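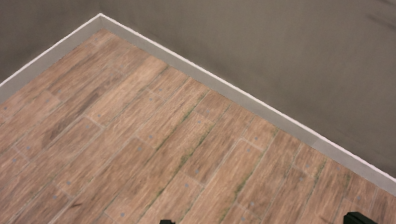
Call for participants: household and shop-floor chores study

Skutora is looking for people to take part in a study of whether machines can yet do ordinary chores to a standard anyone would pay for. We need 55 people who do this kind of work now, at home or in a job, and who are willing to judge it.

The study runs at our Ketgate site until the end of June. You do not need to know anything about robots.

What the study covers

There are two lists of tasks. The household list includes clearing a table, putting things away in boxes and closing the lids, folding towels, sweeping a plank floor and picking small items up off it. The shop-floor list includes packing, sorting returns, restocking a shelf and checking that a container is shut before it moves on.

Much of the work is done in simulation first. The arm, the table and the room are drawn by computer, and the same task can be run many times over with small changes to where things are put. We have 105 tasks set up this way. Some of them the machine manages well. Others it gets wrong in ways that a person with a week's experience would not, and we want those written down by people who know the job.

What you will do

Each participant attends 2 sessions. In the first you do a set of chores yourself at a bench while we time you and take notes. In the second you watch recorded runs of the machine doing the same chores and mark each one as acceptable, acceptable with rework, or not acceptable. There is a box for comments and we ask you to use it. "Too slow" is a useful comment. So is "I would have to do this again after it".

You will be asked to sort runs from both lists, whichever kind of work you do.

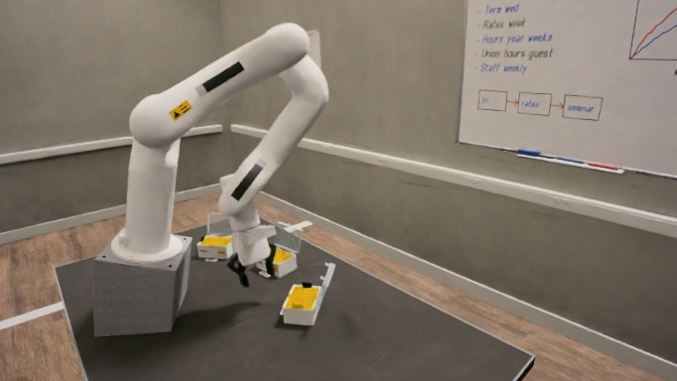 Graham Treloar took part in the pilot and is less hopeful than some of us. He told us that picking a box up was never the hard bit of his day, and that he would believe in a packing machine when it noticed a lid had not caught and went back to it without being told. He also said the marking sheet had too few lines for comments. It has been made longer.

Who can apply

You should be 18 or over and have done at least one of the following for six months or more in the last three years:
cleaning, paid or in your own home
warehouse or stockroom work
packing or light assembly
care work that includes household tasks
shop work with shelf filling

We would like to hear from people who are left-handed, and from people who do chores one-handed or seated, as the pilot had very few of either. Tell us on the form if you need a lower bench.

You cannot take part if you work for Skutora or for Painemal, which supplies the simulation software, or if you live with someone who does.

Payment and travel

Payment is £55 per session, made by bank transfer after the second session. If you can only come to the first you will be paid for that one. Bus and train fares are refunded against receipts. There is parking behind the building, entered from Staner Road.

How to apply

Fill in the short form at the Ketgate front desk or ask for one by post. Quote reference 414. Forms must reach us by 12/02/2024. We will reply to everyone, including those we cannot place, and session times will be sent out with the reply.

Your comments may be quoted in the report. Your name will not be used unless you agree to it in writing.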